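Ticket 2703: Bruditz bite alarm, receiver drops out
Opened by: Ngân Đồng
Assigned to: Thắng Tô

Customer fishes Clodine, rods about 9 yards from the bivvy. Receiver loses the left rod after dark. Alarm head still beeps.

1. New batteries in head and receiver. No change.
2. Re-paired on channel 3. Held for an hour, then dropped.
3. Swapped heads between rods. Fault followed the head. 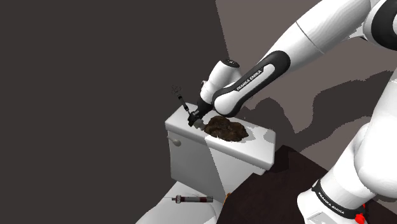

4. Replacement head sent, part 1259. Customer to return the old one.

Status: waiting on customer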